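Horgan group publishes bench rules for two-arm robots

17 February 2018

A working group in Horgan has released its first set of good practice rules for small two-arm robots used at shared workbenches. The document covers handling of small parts and electronic devices, and applies to sites that sign up on their own.

The rules ask operators to inspect fingertips before each shift, keep cables clear of the joints and log every unplanned stop. Pointed fingertips must be listed in the site's risk assessment, even when the arms run at low speed.

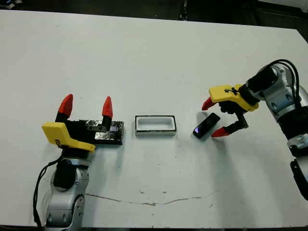 Sites must also name one person per shift who can approve a restart. Clirkora, which assembles and repairs handheld equipment, tested a draft at its benches and recorded 3,925 work cycles, with 114 unplanned stops.

"Most of our stops came down to cables and worn tips," said Nele Hoekstra, operations manager at Clirkora. "We had no common way to write them up before."

Jeanine Brouwer, who edited the rules, said comments from Jumon and Tinier led to a shorter inspection form. A revised version is due in June and will add a section on training records.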